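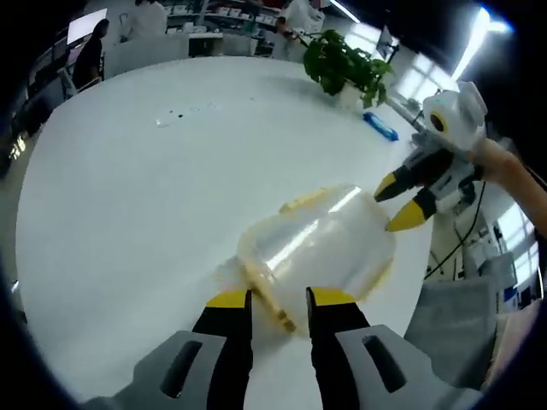

*A clear plastic container with a yellow rim, on its side on a tabletop.*

The Skusside Food Store has changed the way it lends containers to households, and Kittipong Onsri, who has managed the store for five years, regards the change as overdue.

"We used to ask for a deposit," he said. "Families on the lowest incomes would decline the container and take their rice home in a carrier bag. The deposit was withdrawn in January."

The store now has 66 households on its register, of which 64 have borrowed at least one container. Losses have been low. Mr Onsri attributes this to the Wednesday opening, when members bring containers back to be refilled with rice, lentils or oats.

Asked whether the scheme could be extended to Brullthorpe, he was cautious. "Brullthorpe has the demand. It does not have a dry room, and I will not store flour in a damp one."

Lertchai Prasertsri, who oversees purchasing, said that prices remained the chief concern. The store buys from 3 wholesalers — one of them, Klinhom, supplies all of its pulses — and reviews its terms each spring.

"Oats went up twice over the winter," Mr Prasertsri said. "We held our price the first time. The second time we could not."

Members may collect between 10 am and 2 pm. Lids should be returned with their containers.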